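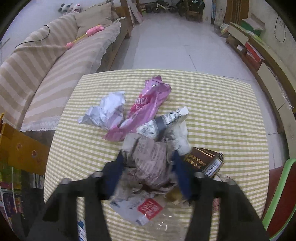
*Karo trifft Verpackungsmüll: die Geltby im Dienst.*

# Tischdecke „Geltby“ von Brangate: Karo mit Nehmerqualitäten

Es gibt Haushalte, in denen auf dem Tisch eine Schale mit Zitronen steht. Bei uns liegen dort Snackverpackungen, Taschentücher und Papierknäuel, deren Herkunft sich nach einer Weile nicht mehr klären lässt. Der Tisch ist Essplatz, Basteltisch, Poststelle und Endlager. Wer für so einen Tisch eine Decke kauft, sollte sich vorher fragen, ob er das der Decke antun möchte. Ich habe mich nicht gefragt.

Seit Januar liegt nun die Geltby von Brangate drauf, kleines Karo, Weiß mit einem Ton, den der Hersteller „Wiesengold“ nennt. Mittags sieht er gelbgrün aus, abends unter der Lampe eher oliv. Ich habe ihn vor dem Kauf auf dem Bildschirm für Beige gehalten, das geht auf meine Kappe.

## Lieferung und erster Eindruck

Bestellt habe ich bei Jurčo, der größten Ausführung wegen, die es sonst nirgends gab: 217 Zentimeter. Wie man auf 217 kommt, hätte ich gern gewusst. Die Decke kam so scharf gefaltet an, dass man sie als Landkarte hätte verkaufen können, und die Falten blieben mir ungefähr so lange erhalten wie die gute Laune über den Kauf. Bügeln hilft. In der Anleitung steht „glatt auslegen und entspannen lassen“, was ich zunächst auf mich bezogen habe.

Ausgepackt riecht sie nach Lager, nach einem Tag am offenen Fenster riecht sie nach nichts mehr. Die Nähte sind gerade. Ein loser Faden am Saum, abgeschnitten, erledigt.

## Das Muster

Zum Karo muss man stehen. Unser Sofa trägt einen gestreiften Überwurf mit weißer Spitzenkante, und Streifen und Karo haben sich in den ersten Wochen angeschwiegen wie zwei Tanten auf einer Konfirmation. Inzwischen geht es. Wenn auf dem Sofa noch Plüschtiere und ein Spielzeugzauberstab in Rosa und Gelb liegen, fällt die Tischdecke als Stilfrage ohnehin kaum ins Gewicht.

Im Gebrauch ist das Muster die eigentliche Stärke. Krümel verschwinden darin fast vollständig. Das klingt nach einem Vorteil, bis man den Unterarm drauflegt. Kleine helle Flecken schluckt das Karo ebenfalls, dunkle leider überhaupt nicht, ein Pünktchen Sojasoße auf einem weißen Kästchen wirkt wie ein Satzzeichen. Und größere Dinge? Die sieht man. Alles, was knistert, glänzt oder pink ist, hebt sich von der Geltby ab, als hätte es jemand für den Katalog hindrapiert.

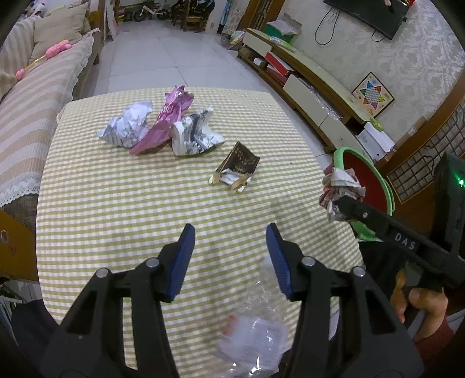

Beim Aufräumen ist das sogar praktisch. Auf unserer alten, dunkel geblümten Decke ging so eine kleine braune Schachtel mit Goldschrift tagelang unter. Auf dem hellen Karo liegt sie da und klagt an. Nur bei durchsichtigem Plastik schwächelt die Methode: Eine zerdrückte klare Flasche spiegelt das Licht und lässt ansonsten das Muster durch, da greift man beim flüchtigen Hinsehen auch mal dran vorbei.

Meine Reihenfolge, falls es jemanden interessiert: erst die Flasche, weil sie rollt, dann die Folien, dann das Papier. Kartons zum Schluss, die muss man noch flach machen, und dabei fällt garantiert etwas heraus. Wer mit dem Papier anfängt, hat am Ende Folie im Altpapier und eine Diskussion im Flur. Danach die Decke ausschütteln, bitte vor der Tür. Auf weißen Fliesen hält sich der Triumph in Grenzen.

## Halt auf dem Tisch

Hier verliert die Geltby Boden, zum Teil wörtlich. Wer am Tisch sitzt und sich beim Aufstehen abstützt, nimmt sie gern ein Stück mit. Ich habe es mit Deckenklammern versucht, 6 Stück im Beutel, 4 davon haben gehalten, die anderen zwei liegen in der Schublade und warten auf einen dünneren Tisch. Mit vier Klammern ist Ruhe. Schön ist das nicht, und der Hersteller hätte gern etwas Gewicht in den Saum legen dürfen.

Zum Vergleich hatte ich übergangsweise die Tavus einer Nachbarin auf dem Tisch, die glatte graue. Die bleibt liegen wie eine Amtsanweisung und versprüht auch deren Charme. Krümel sieht man darauf sofort, was ich erzieherisch nennen würde, und nach drei Tagen habe ich sie zurückgegeben.

## Waschen

Ich wasche sie, wenn Besuch kommt oder wenn Besuch da war, je nachdem, wie gut ich den Besuch kenne. Tee ging beim ersten Mal raus, Tomate beim zweiten. Filzstift ist noch da und heißt jetzt Muster. Eingelaufen ist sie ein wenig, am Überhang merkt man es, gemessen habe ich nicht. Das Weiß hat einen Stich ins Cremige bekommen, oder es hatte ihn schon immer und ich sehe jetzt genauer hin. Nach dem Trocknen sollte man sie gleich wieder auflegen. Einmal lag sie über Nacht zusammengeknüllt im Korb, und ich durfte die Landkarte ein zweites Mal bügeln.

## Preis

50 Euro hat sie gekostet. Dafür, dass ich sie selten im Ganzen zu Gesicht bekomme, ist das viel. Umgerechnet auf alles, was in der Zwischenzeit auf ihr abgelegt, zerknüllt und vergessen wurde, ist es ein Spottpreis. Die kleineren Größen sind günstiger, und wer einen normalen Tisch besitzt, sollte zu einer davon greifen.

**Gefällt:** schluckt Krümel, zeigt Müll, gerade Nähte, freundliche Farbe bei Tageslicht

**Gefällt weniger:** rutscht ohne Klammern, Lieferfalten, dunkle Flecken auf Weiß, der Farbname

**Wertung:** 4 von 6 Karos. Einen halben Punkt mehr gäbe es für einen schwereren Saum.

*Nachtrag:* Jurčo führt zur Geltby inzwischen auch passende Servietten. Ich habe sie im Warenkorb liegen und überlege noch, wo auf dem Tisch die hinsollen.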